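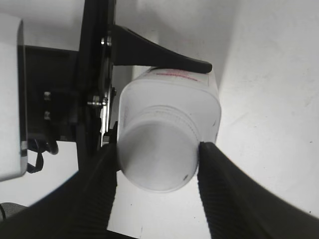

Skorton, June

Ticket 2314 – Gripper lets go of bottle during hand-guided teaching
Opened by: Iveta Vávra
Status: open, then closed, then open
14 comments · 3 shares

Problem as first reported: I'm teaching the arm to pick up a white plastic bottle lying on its side and stand it in a tray. I do it by hand, with the arm in free-drive, walking it through the pick and pressing the pedal to close the fingers. During the demonstration it holds beautifully. On playback it closes, lifts, thinks about its life choices and drops the bottle somewhere between the bench and the tray.

Setup: Stamis arm, Trillater teaching software, the ribbed black finger pads. Bottle is one of the square-shouldered ones with a round screw cap. The fingers take it at the cap end, one tip on each side.

09:10
Restarted everything, so that we can all agree it was restarted. No change.

09:25
Played back episode 488, which was the best of yesterday's. Dropped. Played it again. Dropped in a different place. I'd have preferred the same place.

09:50
Checked the pads. Ribs clean, no play in either finger. Wiped them anyway. Swapped to a fresh bottle from the box in case the first was greasy from being handled by me all week. Dropped that too.

10:30
Compared the recorded finger width with the width on playback. In the recording the fingers stop when they meet the cap, and Trillater saves the width they stopped at. On playback it sends them to that width and no further. So the robot has faithfully learned to touch the bottle. Squeezing was never mentioned to it.

During teaching the pedal keeps pushing for as long as my foot is on it, and that is why it holds for me. The extra push doesn't get written down anywhere.

10:45
Changed the saved close command to 8 mm narrower than contact, on a copy of 488. Picked, lifted, carried, placed. Ran it again and it did the same. Closing ticket before lunch.

13:40
Reopening ticket. The narrower close works on 488 and on nothing else from that batch. On the others the cap rolls as the fingers tighten and the whole bottle twists round with it, then goes into the tray sideways. One missed the tray altogether and went behind the bench. Retrieved with a ruler.

14:15
Watched the wrist camera for a run of the failures. In the good ones the tips meet the cap level with each other and the bottle body sits square behind it. In the bad ones the left finger arrives first and shoves. I am right-handed and I lean on the arm when I guide it – this is apparently now a feature of the robot.

14:50
Pešek asked whether I had tried teaching it by remote control instead. I had not, because the remote is in the other room and I have opinions about it. Went and fetched the remote.

15:35
Remote is slower, and I overshot the first few so badly I deleted them. After that, though, the approach came out straight. It's hard to lean on something from two metres away. Fingers met the cap together on every one I kept. With the close set narrow: no twist, no drop.

16:05
Tried the old hand-guided way again with my elbow deliberately off the arm. Better, and also hurts. Would not want to do a full batch like that.

What to do if you have the same thing:
Look at the saved finger width first. If it equals the width of your object, you have taught a touch. Turn on "hold pedal force" under Demonstration, Advanced, where it is off by default for reasons known to whoever put it there. It only applies to new recordings. Old ones need the close command edited one at a time.
Then watch the wrist view during the approach, and stop if one finger gets there well ahead of the other. Back off and come in again. Leave the correction out of the recording, or it will learn to do the little dance as well.

Still open: the existing set is 809 demonstrations, nearly all of them guided by me, leaning. Pešek thinks we can filter on the wrist angle at first contact and keep the straight ones. I think we'll be left with 488 and a nice empty folder. He is writing the filter and I have the remote charging.

17:20
Filter run on a small piece of the set. It kept more than I'd feared and fewer than he'd promised. Leaving this open until it has been through the rest.

Comments (14) · Share (3)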